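Review of the Skisov Paired Hand-Held Gripper Kit

This post continues the series on equipment for small manipulation laboratories. The previous entry dealt with mobile bases. The present one concerns the Skisov paired gripper kit, which our group in Dondport purchased in February and has used for cloth work since then.

The kit is sold in two versions. The basic version costs $749 and contains two grippers, one charger and a soft case. The extended version adds a second set of finger attachments, a spare battery for each hand and a year of access to the vendor's export software. We ordered the extended version through Plolleck, the regional distributor, and the complete order came to a little under the 2,000 dollars we had set aside. Delivery took longer than quoted. The case arrived with a broken zipper, which Plolleck replaced without charge.

Setup is described in a printed guide of good quality. Each gripper must be paired separately, and the guide is clear on the order in which this should be done. It is less clear on calibration. The procedure on the printed card differs from the one in the software, and the software version is the correct one. Readers who follow the card will have to repeat the work.

Our main interest was in garments. Folding a shirt is a demanding task for any recording device, as the fingers must slide under a thin edge and the hand must remain steady while the cloth moves. We work at floor level on a large sheet, with the garment laid flat and the sheet smoothed by hand where wrinkles have gathered.

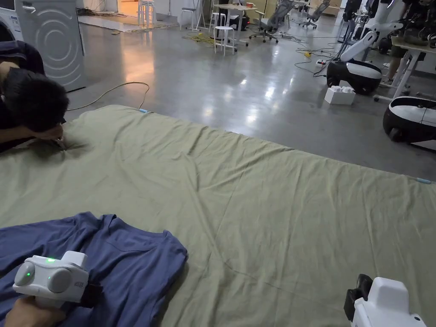 Over the trial period we recorded almost 3,000 folding attempts. The grip is comfortable for the first part of a session. After an hour the weight becomes noticeable in the wrist, and those members of the group with smaller hands asked for shorter shifts. A lighter battery would be welcome.

Tracking was reliable on plain fabric and under even light. It was weaker near glossy surfaces. We lost position most often when a hand was turned sharply toward the floor at the end of a fold. The software marks these gaps correctly and allows the affected portion to be removed while the remainder of the recording is kept. In our first 300 recordings this feature saved a considerable amount of repeated work.

The finger attachments deserve separate comment. The standard pair is adequate for sleeves and hems. The narrow pair, supplied only with the extended version, is better for collars but wears quickly at the tip. Replacement tips are sold in packs of four and were out of stock on both occasions when we attempted to order them.

We also compared the kit with the Hirose single-hand unit, which we have on loan until the end of the term. The Hirose unit is lighter and its buttons are better placed. It has no provision for two-handed recording, and for garments this is a serious limitation. For picking and placing small rigid items we would choose the Hirose unit.

Support from Skisov is provided by e-mail only. Replies were courteous and generally reached us by the following morning. A question concerning the export format remains open.

The extended version is recommended for groups whose work involves cloth or other soft materials. Groups with a limited budget may begin with the basic version, provided that they confirm the price of the narrow fingers in advance. Our notes on export settings will be posted when the format question has been resolved.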